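Fruit Waste and Carrier Bag Use in Wotthorpe Households

Student project report, Food and Environment module
Submitted 02/07/2024

1. Introduction

Fresh fruit is one of the foods that households throw away most often. Much of it is still fit to eat when it goes in the bin. Bananas are a good case to study because they are cheap, they are bought by nearly everyone, and they change colour in a way that people use to decide whether to eat them or not.

The project looked at two questions. The first was how people in Wotthorpe store bananas at home and when they decide to throw them out. The second was how they carry their fruit home and what happens to the bag afterwards. The second question was added after the pilot survey in January, when several people wrote about bags in the comments box without being asked.

2. Background

Bananas carry on ripening after they are picked. They give off ethylene gas, which speeds up ripening in the fruit itself and in other fruit kept close by. Warmth makes the process faster. In a fridge the skin turns dark quite soon, but the flesh inside stays firm for longer. Many people take the dark skin as a sign that the fruit has gone off.

Storage containers also matter. A deep bowl with solid sides holds the gas around the fruit, while an open basket lets air pass through. Stacking adds weight to the fruit at the bottom and leads to bruising.

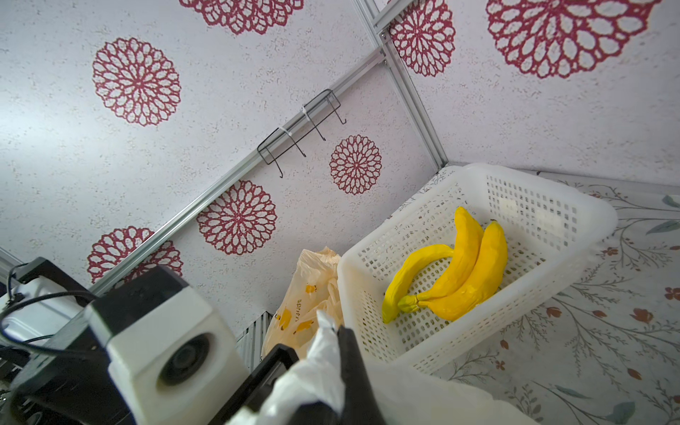

Figure 1. Toy bananas in a white plastic basket with openings in the sides.

The survey asked people to choose their usual storage place from a list: fruit bowl, open basket, hook or stand, fridge, cupboard, or left in the bag.

3. Method

A paper questionnaire was put through 600 doors in the Nirnura estate and the streets next to it. It had 21 questions and fitted on two sides of a sheet. Completed forms could be left in a box at the Forkach shop or posted back to the college. Forms were collected over a period of 4 weeks.

No names or addresses were asked for. People were asked how many lived in the household, how often they shopped for fruit, where they kept it, and what made them throw it away. They were also asked to say what they did with carrier bags after the shopping had been put away.

Answers were typed into a spreadsheet and checked a second time against the paper forms. Where two boxes had been ticked for a question that asked for one, the answer to that question was left out but the rest of the form was kept.

4. Results

A total of 173 forms came back. The fruit bowl was the most common storage place by a wide margin, and the fridge was the least common. Larger households shopped for fruit more often and threw less of it away. People living alone said that bunches were too big for them and that the last one or two bananas were often wasted.

Brown spots on the skin were the main reason given for throwing bananas out. Fewer people mentioned soft flesh or a bad smell. Those who baked at home were more likely to keep spotted fruit, and a few said they peeled it and froze it.

Leaving fruit in the bag was more common than we expected. Some people said they hung the bag on a door handle or a hook in the kitchen and took fruit from it during the week.

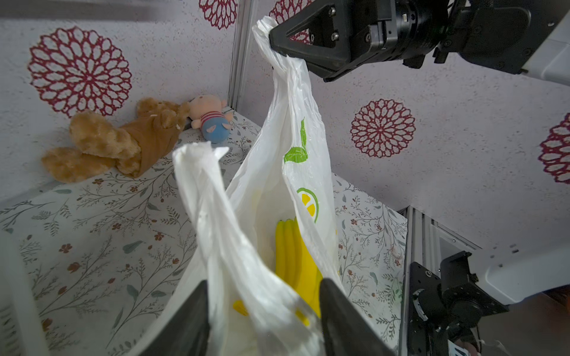
On the question of what happened to bags later, most people kept them and used them again, usually as bin liners. Reuse for shopping was less common with thin bags, and the reason given was that the handles stretched or tore under heavy items such as tins and potatoes. People who used a cloth bag often said they still ended up with a thin one when they had gone to the shop without planning to.

5. Discussion

The results suggest that appearance has more effect on waste than the actual state of the fruit. A short leaflet on what brown spots mean might help. Shops could also make it easier to buy single bananas. The Kubíček greengrocer's on the main road already sells them loose, and several people living alone named it as the place they went for that reason.

There are limits to what the survey can show. People who care about waste may be more likely to fill in a form about it. The answers also rely on memory, and a food diary kept for a week would give better figures. The question on bags did not separate thin bags from thicker ones, so the comments had to be used to tell them apart.

6. Further work

A follow-up could ask a smaller group of households to weigh the fruit they throw away. It would also be useful to repeat the survey in winter, when kitchens are cooler and fruit ripens more slowly. The questionnaire would need a separate section for each type of bag.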